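Equipment Planner (part-time, fixed term), Flomero

Flomero has a grant, a deadline and a spreadsheet last opened in September. We need someone to open it again.

The project, Dramutbridge, deals with household jobs such as folding clothes and making beds. It runs on hand-held grippers, spare finger pads and a great many small screws, all so far bought in a panic by whoever noticed first. Santino Arancibia has kept the receipts. They are in a shoebox, and the shoebox comes with the post.
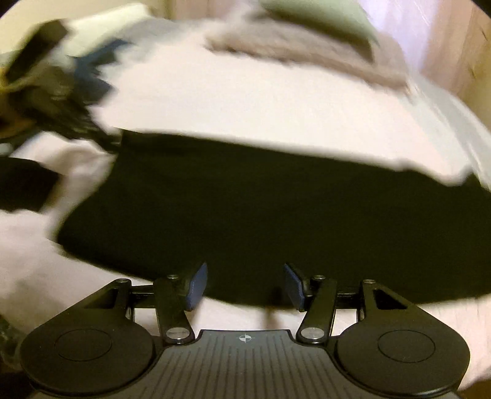
You will draw up a purchasing plan for the next 7 months, starting from a budget of £4000, of which £3342 is already spoken for. Yannick Mallet will explain who spoke for it. You will also get competing quotes from suppliers, decide what we repair and what we replace, and tell Mathis Jacquet he can't have another one.

We'd like some experience of buying for a lab or workshop, and a firm telephone manner. Knowing about robots is useful. Knowing about VAT is more useful.

Hours are flexible, though stock checks start at 8 am. Send a CV and one page on the worst purchase you ever approved to Soledad Quezada, Room 506, quoting "Dramutbridge planner".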